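Mar 23, 2024
By Dennis Nzioka

Loonie notes - the yen, the Kiwi and why I've stopped chasing the open

Quick one this time, I'm between flights and the laptop is on nine percent. Apologies in advance for the spelling.

The loonie first. Sideways. Very sideways. Anyone who sold the top of the range and bought the bottom of it did fine, anyone who waited for a breakout got chopped to bits (me, twice). I still think the range holds until oil makes up its mind. Crude has been doing the heavy lifting for our dollar and when it goes quiet the pair just sits there and eats spread.

Daryna Lytvynenko wrote in to ask why I don't use a tighter stop in a range like this. Fair question. Answer is I used to. Stops just outside the range get run, price pokes through for a few minutes, everybody's out, and back it comes. I'd sooner trade half the size and put the stop somewhere it has to mean something. Smaller position, wider stop, same dollars at risk. Boring but there it is.

Alerts. A lot of mail on this after the last issue so here's my setup, such as it is. Three price alerts per pair and no more. One at the top of the range, one at the bottom, one in the middle so I know the thing's still moving. I had something like a dozen on each at one stage and was picking the phone up all through dinner. Turned them off, slept better, P&L didn't notice.
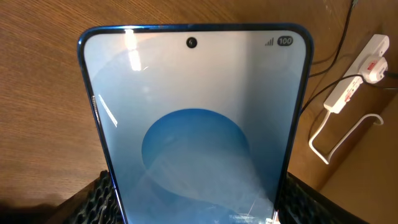
Phone on, charts closed.

Peninah Masanja does it differently - she only looks at the daily close, sets her orders for the next session and goes to work. Real job, real hours. Her results over the past year are better than mine and I've stopped arguing with her about it. If you're trading around a day job then her way is probably the one to copy, not mine.

Now the yen. Everyone has an opinion and most of them are the same opinion, which makes me nervous. The carry trade has paid people to sit still for a long time. You borrow cheap in one currency, hold the one with the better rate, collect the difference every night. Lovely until it isn't. The trouble with carry is that it pays in dribs and drabs and takes it all back in an afternoon. I'm not calling the turn. I did that in October and got the direction right and the timing so wrong it made no diffrence.

What I have done is cut my yen short down to a third and moved the stop to breakeven. If it runs, fine, I make a bit less. If it snaps back I'm out flat and can have a think.

Erick Tanui at Podholm takes the other side of this. His view is that positioning is crowded but crowded things stay crowded, and a small rate move won't shift people who are being paid to wait. He may well be right. He's holding full size. We have a lunch riding on it. 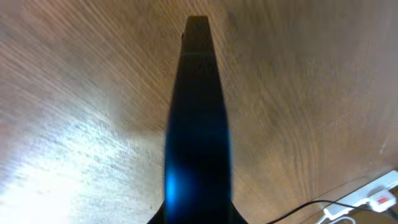 On to the Kiwi and the Aussie. I've been watching the cross between the two more than either one against the US dollar. It strips out a lot of the noise when the big dollar is throwing its weight about. Both economies sell into a lot of the same places, so when the cross drifts it's usually down to rates, or dairy on one side and iron ore on the other. Slow mover. Not for the thrill seekers. I've a small long on the Aussie side with a target a fair way up and no great hurry.

If you've never traded a cross, check the spread first. Some brokers treat them like an afterthought and charge acordingly. Also check what your account currency does to the sums - your profit comes in a currency you may not hold, and the conversion is another little clip on the way out.

Speaking of costs. Upendo Mwakalinga went through her old statements and added up the overnight financing she'd paid over a year. Not commissions, not spread, just financing. It came to over 2000 dollars on an account that finished the year roughly level. Go and look at yours. Mine took me 30 minutes and I didn't enjoy any of them.

The other thing she found was two trades she'd forgotten were open. Tiny ones. Still paying every night.

Odds and ends:

The Hundale calendar I mentioned last time has moved the central bank dates to their own tab. Easier to find. Times are still in UTC so do the sum yourself, especially with clocks changing at different points in different countries. I've missed the first ten minutes of a rate decision that way.

A few of you asked about the Mrema spreadsheet for position sizing. I'll put the clean copy up when I'm home. The old one had an error in column F, it rounded the wrong way on yen pairs. If your downloaded it before this month please bin it.

Question from the mailbag, does any of this work on a small account? Some of it. Sizing rules work on any account. The financing matters more on a small one, the news matters the same. Don't up the leverage to make it feel worth your while.

Next issue will be the Swiss franc, plus whatever the yen has done to me by then. Battery's on four. Boarding.

Nothing in here is advice, I hold positions in most of what I write about, do your own homework.

DN

Perken Currency Letter, Suite 123 | Contact the editor | Unsubscribe | © 2024 Perken | Back to top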